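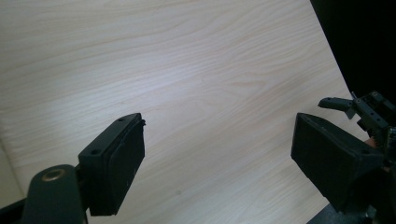
Talebi demande si l'on peut huiler un plateau clair sans le faire jaunir. Réponse courte : pas complètement. Réponse longue ci-dessous, en plusieurs messages.

1/ Toute huile siccative fonce le bois à l'application. C'est un effet optique : l'huile remplit les pores, la lumière est moins diffusée, le veinage ressort. Une goutte d'eau sur une chute donne une bonne idée de la teinte finale.

2/ Le jaunissement est un autre phénomène. Il vient de l'oxydation de l'huile, et du bois lui-même sous l'effet des UV. L'huile de lin jaunit nettement. Les huiles-cires dites « naturelles » ou « invisibles » contiennent un peu de pigment blanc qui compense. Elles retardent l'échéance de quelques années.

3/ Sur un plateau clair à veines ondulées, le pigment blanc peut se loger dans les veines ouvertes et laisser un voile. Toujours essayer sur le dessous, après le même ponçage que le dessus. Un essai sur une face brute ne renseigne sur rien.

4/ Ponçage : 80 seulement s'il y a des creux ou un ancien vernis, puis 120, puis 150. Je m'arrête à 150 pour une huile-cire. Au-delà de 180 le grain se ferme, l'huile pénètre mal et la protection est plus faible. Beaucoup de tutoriels montent à 400, c'est une habitude de vernisseur.

5/ Dernier passage à la main, cale en liège, dans le sens du fil. Les ronds laissés par la ponceuse orbitale ne se voient pas à sec. Ils se voient très bien une fois huilés, surtout sous une lumière franche.

6/ Dépoussiérage : aspirateur avec brosse douce, puis chiffon microfibre à peine humide. Attendre le séchage complet. Passer la main à plat, puis regarder le plateau en lumière rasante. Le moindre point sombre mérite d'être examiné : soit c'est un débris et il part à l'ongle, soit c'est une marque dans le bois et il faut décider avant d'huiler.

7/ Cas particulier des points gris-bleu sur un bois tannique (chêne, châtaignier) : c'est souvent du fer. Une particule de laine d'acier suffit. Acide oxalique dilué, gants et lunettes, rinçage abondant. Ne pas utiliser de laine d'acier sur ces essences, prendre un tampon abrasif synthétique.

8/ Application : 2 couches fines. Étaler, laisser pénétrer le temps indiqué sur le bidon, puis essuyer tout l'excédent avec un chiffon de coton non pelucheux. Si ça colle encore le lendemain, il y avait trop de produit. On rattrape avec un peu de la même huile et un tampon blanc, puis on essuie à fond.

9/ Quantité : pour un plateau de table courant, 500 ml suffisent à peu près pour les deux couches et il en reste pour l'entretien. Ne pas stocker un fond de bidon entamé avec beaucoup d'air, il forme une peau. Transvaser dans un flacon plus petit, rempli à ras.

10/ Sécurité, à lire même si vous sautez le reste : les chiffons imbibés d'huile siccative peuvent s'enflammer seuls. Les mettre à tremper dans l'eau ou les étendre à plat dehors, un par un. Jamais en boule dans une poubelle.

11/ Délais : 8 heures entre les couches avec le produit que j'utilise, davantage par temps humide. Usage léger le surlendemain. Pour l'eau stagnante et les plats chauds, attendre le durcissement complet, donc se reporter à la fiche technique. Les sous-verres ne sont pas une option pendant cette période.

12/ Entretien : eau tiède, savon doux, chiffon essoré. Pas de vinaigre, pas de bicarbonate, pas d'éponge côté vert. Sur bois clair, le bicarbonate laisse des auréoles brunes dès qu'il y a un peu de tanin.

13/ Question complémentaire de Plostus : et le savon blanc à la place de l'huile ? C'est la finition qui garde le mieux la pâleur du bois. En contrepartie, presque aucune résistance au vin, au café et au gras. Il faut repasser du savon souvent, surtout les premiers mois. Acceptable pour un bureau. Pour une table de cuisine avec enfants, je déconseille.

14/ Et le vernis mat à l'eau ? Il jaunit très peu et protège mieux que le reste. Mais une rayure ne se reprend pas localement, il faut reponcer tout le plateau pour éviter les reprises visibles. Une surface huilée se répare par zone, en une soirée.

15/ Correction du message 4 : le 120 peut être sauté si le plateau est neuf et déjà calibré en usine. Dans ce cas, 150 directement, à la main, pression légère. Sur du plaqué, ne pas sortir la ponceuse du tout.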